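Your living room is the test lab

I have a strong opinion about home robots, and it got stronger over the past few months: most of us hobby builders practice on the wrong stuff. We print neat little cubes in four bright colors, we line them up on a white board, the arm picks them up and we all clap. I did it too! I spent most of April on cubes at the Losden workshop and I was very proud of myself.

Then Csaba Illés, who has the bench next to mine, asked when I was planning to own that many cubes. Fair point. What I wanted all along was a machine that clears up after people, and people leave bottles around.

So Flornau (that's my build, two arms on a rolling base, don't ask about the wiring) got a new homework assignment. Plastic bottles, a coffee table, a trash bin. I figured I'd be done in a weekend. Ha.

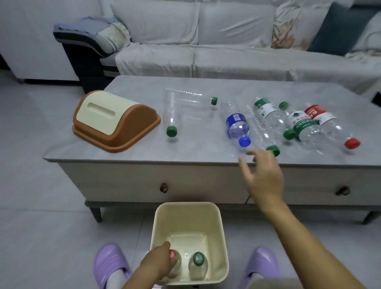

Bottles are horrible, and I mean that with love. Clear plastic barely shows up on a shiny surface, so the depth readings come back full of holes. They roll if you nudge them. They lie across each other, so grabbing one moves its neighbor, and now your nice plan is out of date. The caps are a gift, because a colored cap is often the only part my software is sure about, and I've ended up building half of my detection on caps. Jianhua Guo thinks that's cheating. I think it's what I'd do if I were half blind and in a hurry.

And a person does this job with both hands, one reaching for the next bottle while the other is still busy in the bin. We don't even look! Try writing that down as a set of steps. I tried, got to 40 lines, and it still didn't say what to do when a bottle lands on another bottle and won't drop.

I know the argument for cubes. They're cheap, they're repeatable, and you can compare your numbers with the next guy's. Fine, use them for a week to check your motors. But I logged 3000 cube picks before I touched a bottle, and I'd trade every one of them for an evening of real mess on a real table.

Jianhua wants to put lids on the list next. Taking the lid off the bin, finding somewhere to set it down, putting it back on after. I said sure, after I fix the left wrist.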